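Speaker notes: Funum, or what to do with a wrist camera that can't see
Skotwood spring session, Friday, after the coffee break

Slide 1. Title

Wait for people to sit down. Say hi, say I'm from the Apaza lab, say the talk is short and I'd love to be interrupted. If the clicker dies again just use the space bar.

Slide 2. The question

Okay, so I started with a really boring question. We train two-arm policies on everything: head camera, both wrist cameras, joint angles, the lot. And we feed every wrist frame in at full strength, even when the arm is swinging and the frame is mush. Does the mush hurt? I honestly thought the network would learn to ignore it (I had a bet going on that, and I lost).

Ask for a show of hands. Who filters their wrist frames? At Vornora it was two people.

Slide 3. What Funum does

Keep it simple, don't get dragged into the math yet. Funum gives every wrist frame a weight between zero and one. The weight comes from how much sharp detail is in the frame and how fast that wrist is moving. Low detail, fast wrist, low weight. The head camera always keeps a weight of one. No new labels, no extra network, and the whole thing fits on half a slide!

Someone always asks why I don't use the joint speeds alone. Answer: a slow wrist hanging over a plain white table gives you nothing either. And a quick wrist over a busy patch can still be useful. I tried speed alone first and it threw out too much.

Slide 4. The task

Cube into basket, two arms. One arm minds the basket, the other one gets the cube. I picked it for being dull. If the policy fails on something this plain I can usually work out why, and with our old drawer task I never could.

50 demonstrations, same teleoperation setup for all of them. Same table, same lights. I didn't randomize the background, and yes, that's a weakness, so say it before the first question does.

Slide 5. Results

Read the plot left to right. Baseline first, then the hard cutoff (drop every bad frame), then Funum. Funum gets to 90 percent. The hard cutoff does worse than the baseline, and I want to spend a minute on that. When you drop frames the policy suddenly has a hole where a camera used to be, and it gets twitchy coming out of the hole. Soft weights don't leave a hole.

Don't oversell it. One task, one robot, one kind of basket. The confidence intervals for the baseline and Funum touch at the ends, point at them with the laser.

Slide 6. Wrist view, then head view

Leave these up for a while and let people look before I talk.

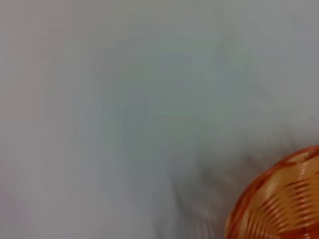
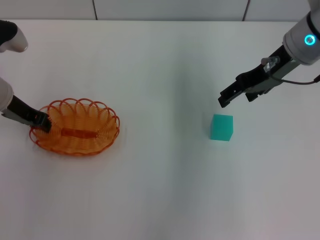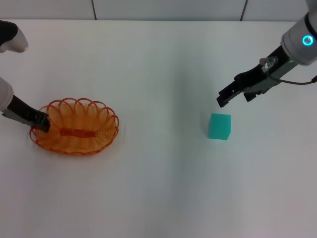

Skotwood Session Notes, Issue 4, p. 151

So the first one is a wrist camera and the other two are from the head. Look at the wrist one: pale surface, a smear of shadow, and a streaky bit of orange basket down in the corner. There's hardly an edge in it that I'd trust. Funum pushes a frame like that close to zero.

Then the head views. Basket on the left with a gripper at it, teal cube on the right with the other gripper open above it. Everything the policy needs for a rough plan is in there, and the two are nearly the same picture. What the head can't give you is the last little bit of the grasp, how the fingers line up with the cube. For that I want the wrist back at full weight, as soon as it's sharp again.

Mention that the weight is computed per wrist. One arm can be parked while the other one moves, and I got that wrong in the first version. I averaged the two and spent most of May wondering why the numbers were so flat.

Slide 7. Stuff I'd like to try

Longer tasks. Textured tables. Running the weight at training time only and switching it off on the robot (my guess is it mostly still works, but I haven't run it, so say guess). Also depth, if anyone in the room has a wrist depth camera they like, please come find me.

Backup slide. Weight formula

Only if asked. The exponent is 4, picked by hand. Two and three gave nearly the same curve.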